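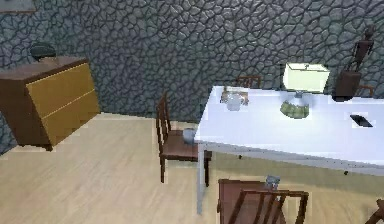 November, Notiz Simulation Finardale

Regeln für die Szenenfreigabe überarbeitet, gelten ab sofort auch für Dilska.

1. Startzustand wird vor dem ersten Schritt gerendert und abgelegt. Ohne Startbild keine Freigabe.
2. Nach dem Laden 500 Physikschritte Setzzeit, erst danach Objektposen schreiben. Bisher unterschiedlich gehandhabt, Werte aus Gondal daher nicht vergleichbar.
3. Objekte auf Stuhlsitzen sind zulässig, müssen aber in der Szenendatei dem Stuhl zugeordnet sein. Tisch als Elternobjekt ist ein Fehler.
4. Durchdringung an Kontaktflächen max. 2 mm. Betrifft vor allem flache Teile wie das Smartphone auf der Tischplatte.
5. Seed und Assetversion in den Dateikopf, keine Angaben im Dateinamen.

Prüflauf mit Bruteck über 2.000 Szenen gestartet, bis 16 Uhr 1.184 durch. Abbrüche bisher nur wegen Regel 3. Prüfskript meldet dabei die falsche Zeilennummer, Ticket angelegt.

Offen: Grenzwert für Schubladen. Geschlossen heißt derzeit Gelenkwert exakt null, das ist zu streng. Vorschlag folgt nach Ende des Laufs.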